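To: kevevico-users list
Subject: Re: Two arms, one box, and a planner that won't commit
In-Reply-To: message from Jhun Ignacio

Hi Jhun, hi everybody,

Sorry for the slow answer. I read your message the evening it came in, started a reply, got pulled into a calibration mess of my own making, and then found the half-written reply still open this morning under a pile of terminal windows. I've thrown most of it away, because I ran your config in the meantime and I think I know a good deal more than I did then. Let me quote your whole message so people who joined the list recently can follow along.

Jhun Ignacio wrote:

> Hello all,
>
> I'm running the Kevevico planner (the June branch, no local patches) on a
> two-arm bench with both arms on one rail and an open carton between them.
> The task is simple enough on paper. One arm reaches into the carton and
> takes something out, the other arm waits its turn and then does the same.
>
> Each arm works fine by itself. With both enabled, the planner will often
> find a path for the left arm, throw it out, find another one, throw that
> out too, and give up with "no stable plan in horizon." In my last log I
> counted 2,027 rejected candidates before it quit, and as far as I can
> tell a lot of them were perfectly good.
>
> Things I've tried: raising the replanning budget from 40 ms to 80 ms,
> turning off smoothing, and making the carton a plain closed block in the
> collision world. The closed block makes the errors go away but of course
> then nothing can reach inside.
>
> I'm using the Naylor segmenter on the wrist view and Kendura for the
> collision geometry. Is there some setting for two arms that I've missed?
> I've read the wiki page twice and I'm none the wiser.
>
> Thanks for any pointers,
> Jhun

First of all, thank you for attaching the log. So many of the reports we get are one line and a screenshot of a stack trace, and yours had the scene file, the config and the whole rejected-candidate dump, which is a gift. I could replay it on my own machine over a cup of coffee and watch the thing change its mind again and again.

I don't think you've missed a setting. I think you have two separate problems that happen to feed each other, and either one alone would be mild enough that you'd probably have lived with it.

The first is the carton. When Kendura gets a box from the segmenter it tries to fit walls to it, and for that it needs to see the rim. From the wrist, the rim comes and goes. As the gripper moves, part of the carton leaves the view, and the fit is redone with whatever edges are left. In your log the near wall stays put very nicely, but the far wall slides back and forth by more than the clearance you've asked for. So a path that cleared the far wall at one update goes straight through it at the next, and the planner quite properly throws it away. Then the wall slides back, and the path it just threw away would have been fine. Multiply that by a fast replanning loop and there's your big number.

I have a very similar layout on my own bench, so I could compare the wide view and the wrist view against what Kendura was making of them:

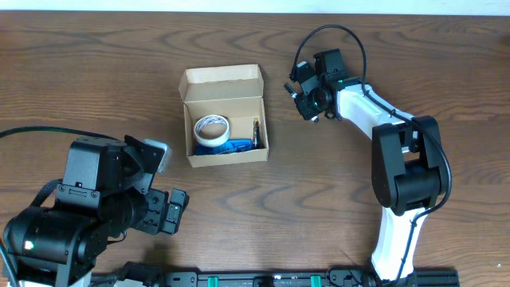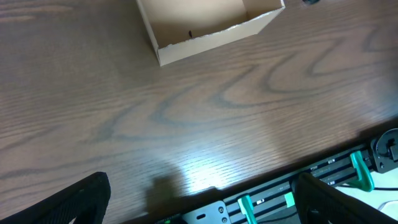 What you want is for the walls to be fitted once, from a view that has the whole carton in it, and then held there until there's a real reason to let go. The June branch can do this, but the option is filed under perception and not under planning, so I'm not surprised you walked right past it. (I walked past it too, and I was on the thread where we argued over what to call it!) In your scene file, put this under the carton:

 object: carton
 geometry: open_box
 fit_from: head
 hold_fit: true
 release_on: contact, operator
 lid: separate

The fit_from line says which camera is allowed to move the walls. The wrist camera can still be used for the things inside the carton, and should be, since it's the one that gets close. It just doesn't get a vote on where the cardboard is. With hold_fit on, the walls stay where the first good fit put them. If the carton gets nudged, the contact release should catch it, provided your torque thresholds are sensible, and if they aren't you can always clear the fit by hand from the console.

Please don't skip the lid line. If you leave it out, Kendura folds a raised lid into the back wall and gives you one very tall wall, and then any approach from behind or from the side with a high elbow is refused. With lid set to separate you get the tray and the lid as two thin bodies, and an arm can come in beside the lid without the planner having a fit about it. I lost most of an afternoon to that one. I was convinced the elbow limits were wrong, and I had gone as far as rewriting the joint limit file from scratch, and then restoring it from backup when the rewrite turned out to be worse.

On to the second problem, the one that really is about having two arms. By default each arm treats the other one as a moving obstacle and predicts where it will be over the planning horizon. That's a fine idea when both are on the move. When one is parked and waiting, though, the prediction still puffs its volume up a little for each step into the future, on the theory that it could start moving at any time. Your waiting arm parks close to the carton, with the wrist hanging well in toward the middle, so by the end of the horizon its puffed-up ghost is sitting right on top of the opening. The left arm looks ahead, sees the opening blocked, and gives up on a path that would have been finished long before anything moved.

There are two ways around this, and I've used both. The easy way is to park the waiting arm farther out. You don't have to tuck it all the way home. Pulling the wrist back until it's well clear of the lid was enough when I replayed your log with an edited park pose, and the waiting arm could still get back to the carton quickly when its turn came.

The better way is to tell the planner that a parked arm is parked:

 arms:
 turn_taking: true
 parked_inflation: none
 handoff: on_clear

With turn_taking set, the arm that doesn't hold the turn isn't allowed to move at all, so there's nothing to predict and nothing to inflate. The handoff line decides when the turn passes. I'd start with on_clear, where the active arm has to leave the shared volume before the other can plan into it. There's an on_grasp option that passes the turn sooner and saves time, but it assumes you trust your stopping distances, and I would want to see your logs look boring for a good long while before I tried it.

One caution here, and I'll lean on it a bit. Please don't set parked_inflation to none without also setting turn_taking to true. The config loader ought to refuse that combination and right now it doesn't. I've opened a ticket for it. Until it's fixed you'd have a planner that thinks the other arm is frozen while the other arm is quite free to swing over and say hello.

About the replanning budget: I'd put it back down to 40 ms. Going up to 80 gave the optimizer more time to produce candidates and none of them were ever the trouble. In the replay it mostly meant more good paths in the bin per second of wall clock. If you find later that you want a gentler motion into the carton, spend the time on smoothing again, which I'd turn back on straight away. Without it your wrist joint chatters on the way in, and you can see it plainly in the velocity trace if you plot the last segment.

A smaller thing I noticed while I was poking through your files. Your Naylor confidence threshold is at 70 for everything. That's okay for big, plain objects, but for small dark ones down in a carton I'd lower it for the wrist view only and ask for agreement over several views before an object becomes a grasp target. The syntax is in the Naylor sample configs under the wrist profile. What you don't want is for a mark on the cardboard to be handed to the grasp planner as an object the first time it shows up, and a slightly lower threshold with a persistence check deals with that much better than a high threshold alone. Wood grain is another troublemaker, by the way. A strong dark swirl under glare will give the segmenter ideas. If your table is anything like mine, mask the tabletop out with the plane fit before you segment and you'll save yourself a lot of puzzling little boxes.

And since you asked about the wiki: you're right, it's no help on this. The two-arm page was written for the old Skamwood driver, back when both arms had to be the same model and shared one set of joint limits. Hardly anything on it applies if you have mixed arms on the rail, and the part on park poses is flat wrong for the current branch. I've been meaning to rewrite it for ages. If you'd be willing to let me use your scene file as the worked case, I'll happily do the writing, and you can tell me where it stops making sense.

Could you try things in this order and send the log after each one? Start with the carton block alone, leaving the arms as they are. I expect the rejected count to drop a lot, with some failures left over whenever the other arm is parked in close. Then add the arms block. If you do both together and something odd is left, we won't know which half to look at, and I've been down that road often enough to be stubborn about it.

When you rerun, please turn on the reject_reason column too. It's off by default because it makes the logs enormous, but it'll say "wall" or "peer" next to each discarded path and we can stop guessing. You can gzip the file, the list software lets those through now.

I did wonder about one more possibility, a time offset between your two arm controllers. I looked, and the timestamps in the log line up well, so I'd put that one to bed for now. If the peer rejections don't go away with turn taking on, that's where I'd look next, and there's a little script in the tools folder called peer_skew that'll plot it for you.

Does anybody else here run mixed arms off one shared rail? I'd love to know what you do about park poses, especially if your carton or bin moves from run to run. I keep mine in a hand-edited file and I'm a bit ashamed of the state it's in.

Good luck with it, and do write back either way, even if the answer is that it's no better. I'll be at the bench most of this week.

Warm wishes from a messy desk,
M.

Kevevico users mailing list | Contact the list owner | Copyright remains with the authors of individual messages | Back to top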